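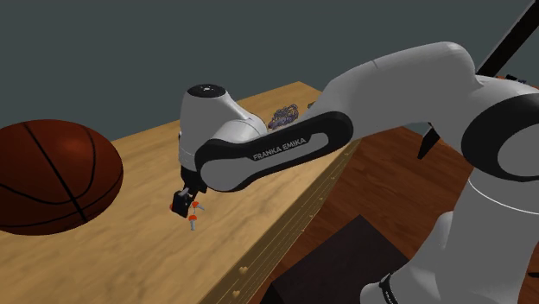 A robotics club with no robot in it is a typing club, according to a reader who wrote in after my last post, and he would like to know when we plan to build something. He has a point. He also has, by his own account, a garage with a lathe in it. We have a classroom at Esasgate on the second floor, shared with the people who do model United Nations, and everything of ours has to fit in a locker by six.

So our robot lives in a simulator. It's a very nice robot, much nicer than anything we could pay for, and when a sophomore drives it into the table at full speed I don't have to fill out a form. The club spent its first two years on kits. I still have the shoebox of stripped screws. I don't miss the kits, though I do miss the part where parents could come in on open night and see a thing roll across the floor. Parents are polite about a laptop, but you can tell.

The project this year is called Yimer. I wasn't there when they picked the name and have been told the story three different ways. The idea is that students drive the arm by hand, with a controller, through pick-and-place tasks. Each run is recorded. Then the recordings get used to train a program that will, we hope, do the same tasks without a teenager attached. The driving is the popular part. The sign-up sheet for driving fills before I've finished taping it to the door. The sign-up sheet for checking the recordings has my name on it.

As of winter break we had 1,358 recorded runs. Of those, 1,294 opened without an error, and the rest are in a folder named "spooky" that I've been asked not to delete. Then we sat down to decide which ones were any good, meaning the object got picked up and put where the instruction said, and we came out with 791. I thought this was a decent number. The students were crushed. I put it down to video games, where you get to keep only the run you won.
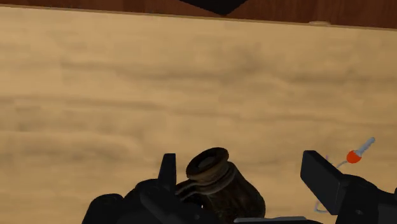 Most of our arguments are about what counts as a grasp. The students who write code want a rule: both fingers touching, object off the table, done. The students who drive want to be believed. I've ended up as the judge, and I've spent more evenings than I'd like looking down the wrist camera at things between two black fingers. The brown jug is the one that gets brought to me most. It's got a fat rolled lip, then ridges down the neck, then it swells out into a round belly, and it's lying there at a tilt with its mouth up and to the left, so every driver has a theory about where to take hold. There's a neck faction and a belly faction. The neck faction is louder. For a while somebody was labeling the runs by faction in the notes field, and that turned out to be the most useful metadata we've got, so I let it stand.

We also learned in October that we'd been writing terrible instructions. "Move the thing to the other side" was a real one. Other side of what? The freshman who wrote it explained that you could tell by looking, and I had to say that the program will be reading it, and looking is the part it's bad at. We rewrote more than 200 of them over two Saturdays with pizza. The pizza came out of my pocket, if anyone from the activities office is reading.
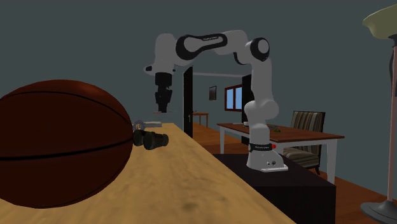
The spring meet is at Casthorpe again, and Casthorpe has a real arm, bolted to a real bench, which they mention. We'll be bringing a laptop and a projector. The rules say each team gets judged on how its program copes when the objects get moved, so we've been shuffling our room between runs. Some layouts are mean. With the basketball parked up front and the binoculars down at the far end, the gripper has to come in over the top, and from the wrong camera the ball hides a good piece of the table. One student asked why the simulated house gets a striped chair, a floor lamp and a window in the next room when our classroom has a broken blind. I told her to raise it with the activities office along with the pizza.

Next on the list is training on the good runs only, then training on everything, and seeing which comes out less embarrassing. My money's on the good runs. The spooky folder has its supporters. We've got computer time at Givside every other Thursday, provided the photography people don't want the machines, and they always want the machines.

To the gentleman with the lathe: we may be in touch about a bench.

Posted January 8, 2019 by the club advisor
Last updated: same day, to fix a number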